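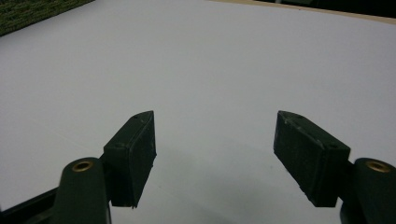

4.2 Plain surfaces and the claim that people keep them clear

Advice on household order leans heavily on one idea, that a plain, light-colored surface discourages clutter. The reasoning is that anything set down on it stands out, and that a person who sees a stray cup or envelope will pick it up again. We found this claim in nearly all of the guides reviewed in Section 2, usually stated as fact and never with a source. We are not convinced, and the visits give us little reason to be.

The Plitham visits covered 109 homes. In each one we asked the main user of the kitchen or workroom to choose a single surface, and we recorded its color, its finish and whatever had been left on it at the start and end of the day. Figure 4 shows a broad, smooth white surface of the type the guides recommend. Nothing rests on the stretch between the two dark green fingers, and it would be easy to take such a stretch as support for the claim. It supports very little. A bare patch tells us what one part of a surface held at one moment, and the guides are making a promise about weeks and months.

Figure 4. Smooth white surface, with two green fingers open above it.

When the records are sorted by color, the gap between light and dark surfaces is small at the start of the day and close to gone by evening. Households with white surfaces did describe themselves as tidier. They also said they had picked white with tidiness in mind, so we may only be seeing that people who care about clear surfaces buy the ones they have been told to buy. Demissie's earlier survey in Drustarau has the same problem. It is often cited as proof that color matters, although its 606 replies were all self-reports and no home was visited.

Finish may be a better candidate than color. Several people told us that a smooth surface is quicker to wipe, and that they clear it in order to wipe it. That account is at least plausible – wiping gives a person a reason to lift things up – but our notes on wiping are thin. We began keeping them only in June, after 50 of the visits were already done, and the two halves of the record should not be pooled.

Mac Mathúna has argued that the real driver is how far the surface lies from the door people come in by. Our data fit his view somewhat better than they fit the guides. Surfaces within a few steps of the entrance collected mail, keys and bags whatever their color, and the Kettle scoring sheet rated them lowest in both rounds. Still, distance was paced out by the visitor and not measured, and the two visitors differed on 30 of the homes they both scored. Until those cases are rechecked we would treat the distance result as a lead worth following. We would not redesign a kitchen on the strength of it, and we see even less reason to paint one white.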